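Grey, and why I can't stop wearing it

I have finally cracked it. After years of buying jumpers in the shop because they felt nice between finger and thumb, and then hating them by November, I think I understand what I want from a plain grey cloth, and I've been so pleased with myself all week that it has to go on the blog.

It started with a coat, and I'll get to the coat.
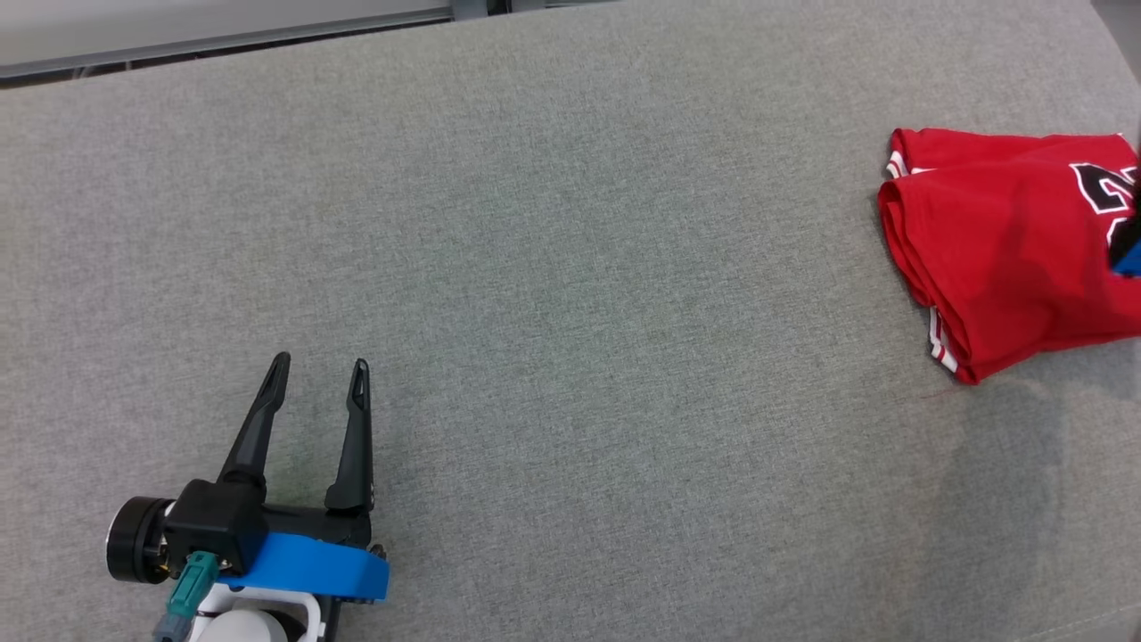 Grey, with plenty going on up close.
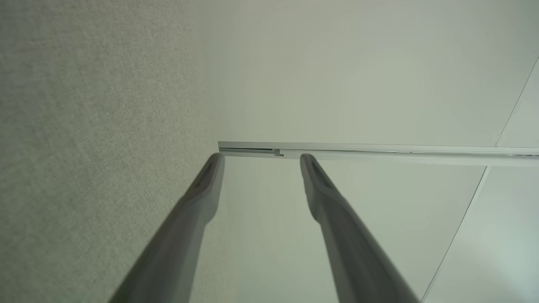
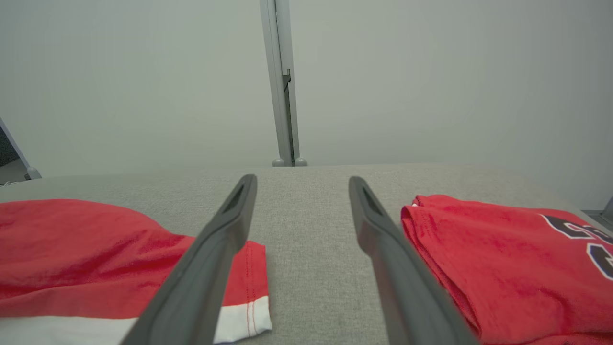

So how do you tell whether a grey cloth will still look good after a year of wear? Look at the yarn before you look at the colour, and if the grey is made of lighter and darker fibres mixed together it will nearly always age better than one dyed a single flat shade.

I wish I'd known that at twenty. A flat dyed grey is a lovely thing on the hanger, very smooth, very grown-up, and then it gets washed a few times and the seams go pale and the elbows go shiny and you look like you've slept in a hedge. A mixed grey has all that variation in it from the start. A bit of fading just joins in! Fluff hides in it too, and so does toast, and so does most of what comes off a dog.

The word people use is marl, or sometimes melange, and the labels are hopeless about it. I've seen "marl" on things that were plainly one colour and "charcoal" on things with five shades in them. You have to take it to the window. Shop lights make every grey look slightly blue or slightly mushroom, and I've come home with both when I thought I was buying neither. If the shop has no window (the Tornaseo in our shopping centre is basically a cave) ask if you can stand in the doorway with it. They always say yes and they always watch you.

Now, the coat. It's from Ernedis, a little mill shop I'd driven past for ages and always assumed was trade only. It isn't! There's a handwritten sign if you slow down enough to see it. They had a rail of ends-of-line at the back, and there it was, a long thing with deep pockets and no belt, in the sort of grey that looks green if you put it beside blue and brown if you put it beside black. It cost me £75. I tried it on over a cardigan, walked up and down, put it back, went for a coffee, and drove back for it in a panic that somebody would have it. Nobody had.

I've worn it nearly every day for 2 months, in proper rain and once, stupidly, on a beach. The cuffs are fine. The pocket edges are fine. The lining has gone at one armhole, which I'll have to sort out, but I can't blame the cloth for that.

Having got the coat I then got greedy and decided everything I owned should be made of something that good. So I turned out the wardrobe on a Sunday and put everything grey on the bed, and here's what I learned, in no sort of order.

Wool mixed with a little nylon is better than I ever gave it credit for. I used to be a terrible snob and would only look at pure wool, but my hardest-wearing socks have nylon in the heel and so does the one pair of trousers I've never had to mend. Where it rubs, let it have a bit of help.

Acrylic bobbles, and I've given up fighting. I had 6 jumpers on that bed with bobbles under the arms and every one of them had acrylic high up on the label. I went over them with the comb and they looked wonderful for a fortnight. They've gone to the garage for painting in.

Tight weaves last and loose weaves feel nicer, and you're always going to be choosing a spot between the two. My test is to hold the cloth up to a lamp. Pinpricks of light are fine. If I can make out the shape of the bulb then it's a scarf, whatever the shop thinks it is.

And brushed things (the ones with the fuzzy surface, so soft you want to put your face in them) are lovely and they do wear smooth. I have a Reddy shirt that was like a peach when I bought it and is now just a shirt. I still love it. I only wish I'd bought it a size bigger, as it shrank as well.

Washing is where I've changed my ways the most. I was washing everything far too often. Wool mostly wants hanging up near an open window overnight, and a go with a brush in the morning. I bought a clothes brush from the market with stiff pale bristles and I'm evangelical about it, I brush the coat, I brush the chair, I brushed a visitor. When something does need washing I do it cool, inside out, with half the powder I used to use, and dry it flat on a towel. Flat! I know it takes up the whole spare bed. Hanging a wet jumper on the line is how I ended up with one that reached my knees.

I've also started darning, badly. The first attempt was a lump you could feel through a boot. But grey is so forgiving for a beginner, you can use two shades of thread together and it just sinks in among the rest. I've got a ball of Amon mending yarn in what they call slate and another in what they call mist, and between them I can get close to anything in the house. The second pair of socks came out well enough that I took my shoes off at someone's house on purpose.

Next job is the coat lining. I've never replaced one and I'm slightly frightened of the armholes, but there's a remnant of dark red satin in the sewing box that I've been saving for years, and I keep picturing a flash of it when I reach for the bus pass. If any of you have done it by hand, without a machine, please tell me how you kept it from puckering. I've got the pins out and I'm starting at the hem.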